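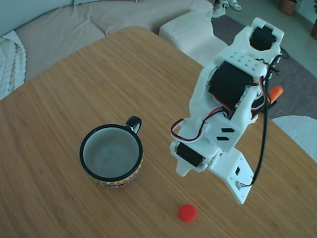 Giving your Stinico arm its seasonal once-over: cables, screws, horns and homing

By Yutong Luo
Last updated 20/03/2022

If you have had your Stinico arm up and running for a few months, you will probably have noticed it getting a little bit sloppy. Mine had started to droop at the elbow when it was holding still, and the jaw was closing a finger's width to the left of whatever I had asked it to pick up. I put it off for weeks, as one does, and then spent a very pleasant afternoon with a pot of tea putting it right, and I have written down everything I did in the order I did it, because the leaflet in the kit stops at the moment the last bracket goes on and says nothing at all about what to do afterwards.

Most of what follows should hold for any small printed arm that runs on bus servos (the kind where the servos are strung one after another on a single line of three-wire leads). The menu names are those in Plaltley, the control program that comes with the Stinico kit. If you use something else you will have to translate as you go, I'm afraid, but the jobs themselves are the same.

Set aside an afternoon. You can do it in less, but you'll enjoy it more if you don't have to.

What you will need

A small crosshead screwdriver that fits your screws properly. I can't stress the fit enough! The horn screws are soft and a driver one size too small will chew them up in no time.
The little hex key from the kit, if your base uses it.
A soft, dry paintbrush, the sort you would use for watercolours.
Medium-strength thread lock, and a cocktail stick to put it on with.
A handful of narrow reusable hook-and-loop ties.
A fine pen or pencil and a strip of masking tape.
A light object to reach for. A bottle cap does beautifully, and a mug is a good second one for later on.

You'll also want a clear table with enough room for the arm to swing round without knocking into anything. Drinks that are still being drunk belong on a different table. I do mine in the sitting room, where the light is kind and there is something soft to sit back on.

Before you touch a screwdriver

Start with the power on. I know that sounds the wrong way round, but you want to know what the arm is doing wrong before you take anything apart, or you will have nothing to compare with at the end.

Open Plaltley, connect, and send the arm to its rest pose. Let it settle. Then open the Joints page and write down the position reading for each servo. My elbow ought to sit at 2,465 in the rest pose, and I have that number written on a bit of masking tape stuck under the base, along with all the others. If you have never noted yours down, do it today, even if they are a bit off, and do it again when you've finished. You will be so grateful next time.

While you are there, put your hand gently on each servo case in turn. After a short spell holding the rest pose they should all feel much the same. One that is a good deal warmer than its neighbours is working too hard, and nearly always it's fighting a lead that has pulled tight or a bracket that has been screwed down crooked. Make a note of which one.

Now quit the program, switch off at the wall, and pull the supply plug out of the driver board. Hold the upper part of the arm as you do, for it will go limp the moment the power goes and a falling elbow can crack a bracket. Mine has a scar from exactly that.

Step one: clean it

Go over the whole arm with the dry brush. Printed parts pick up a surprising amount of fluff, especially if you have cushions and woolly things about, and it gathers round the horns and in every screw hole. Brush away from the servo shafts and never towards them. Don't be tempted by spray polish or anything with a solvent in it. A barely damp cloth will do for fingermarks on the white parts, so long as you keep it away from the plugs.

Step two: look at the printed parts

Turn each joint slowly by hand through its whole travel. It should feel stiff but smooth, a bit like stirring cold porridge. A gritty or notchy feel means something is in the gears or a tooth has gone, and that servo wants to come out and be looked at separately.

As you turn, look hard at the corners of each bracket, where the flat side meets the bend. Cracks start there, and they show first as a pale line running along the layers of the print. Flex the part very slightly between finger and thumb. If the line opens, the bracket needs replacing. You can glue it to get through the evening, and I have, but glued brackets creep, and you will be chasing a wandering jaw for ever more.

When you print a spare, set it on its side so that the layers run along the length of the part. I use 63 per cent infill for brackets and have had no breakages since I settled on it. Wanigasekara sell ready-made spares if you haven't a printer at home, and theirs arrive with the holes already cleared, a real kindness.

Step three: tighten the horns

The horn is the round disc that sits on the servo shaft and carries the next bracket along. The screw in the middle of it works loose before anything else does. To test, hold the servo case still with one hand and try to rock the bracket with the other. If you feel a click or a wobble, the horn is loose.

Take the middle screw out altogether, put the smallest dab of thread lock on the tip with your cocktail stick, and wind it back in until it is snug. Stop there. It only has to stop the horn lifting, and if you lean on it you'll bind the shaft and be back to a warm servo. Keep the thread lock well away from the white plastic as some sorts will turn it brittle.

Then do the four smaller screws round the outside of the horn, no thread lock this time, going across from one to its opposite as you would with the wheel of a car. Work from the base upwards and finish with the jaw. If you do it in the same order each time you won't miss one.

Step four: sort out the leads

I'd say half of all the trouble people bring to our Imville evenings comes down to leads. They are thin, they get bent back and forth every time a joint moves, and the plugs are only held in by friction.

Unplug one lead at a time. Look at the metal inside the plug, see that none of the three contacts has been pushed back, and press it home again until it sits flush. Only then move on to the next. Please don't pull them all out in one go, however tidy-minded you are feeling. If you absolutely have to, wrap a flag of masking tape round each one and number it first.

Next comes slack. Move each joint to the far end of its travel, one way and then the other, and watch the lead that crosses it. There should be a soft loop left over at both ends. It is quite all right for the loops to stick out from the side of the arm. A generous loop looks untidy and lasts for years, whereas a lead pulled neat and flat against the bracket will break inside its sleeve where you can't see it.

Use your hook-and-loop ties to hold the bundle to the solid part of each bracket, never across a joint, and leave them loose enough to slide a matchstick underneath. The long cable back to the board wants one tie close to the base, so that a tug on it pulls against the base and spares the plug. I swapped from plastic zip ties last December after nicking a lead while snipping one off, and I shan't be going back.

Step five: power up and home it

Support the arm in something close to its rest pose, plug the supply back in, switch on, and open Plaltley. On the Joints page turn the speed down to its lowest setting before you do anything else. Keep your fingers out of the elbow.

Choose Home, then Check Only. The arm will creep to its rest pose and the page will show the reading for each joint beside the one it has stored. A few counts either way is nothing to worry about. If a joint is out by 200 or more, the horn has almost certainly gone back on a spline or two round from where it was. Switch off, lift the horn, turn it a notch and try again. It is tempting to fix it with an offset in the software, but you will lose that much travel at one end, and some day the arm will try to go there.

For smaller differences, pick Trim, nudge the joint with the arrow keys until it looks right against your notes, and press Store. Do the base first and the jaw last.

Step six: try it on something real

Put your bottle cap down flat, well within reach, and draw a light pencil ring round it on a piece of tape. Teach the arm a short routine: come down over the cap, close, lift, put it back in the ring. Run it slowly until you trust it and then at your usual speed.

If the jaw lands to one side every time, trim the base joint. If it lands short or long, look at the shoulder and elbow. If it misses in a different place each time, something is still loose, and you'll want to go back to step three with a fresh cup of tea.

Once the cap is going well, try closing the jaw on the handle of an empty mug, without lifting, and watch the wrist as it takes the strain. Any twist you can see there is a bracket screw you have missed. I wouldn't ask the arm to carry the mug, as crockery is heavier than the kit is happy with.

Last of all, let the arm stand in its rest pose while you clear away your tools, feel the servo cases again, and write the new readings on a fresh strip of tape for the underside of the base.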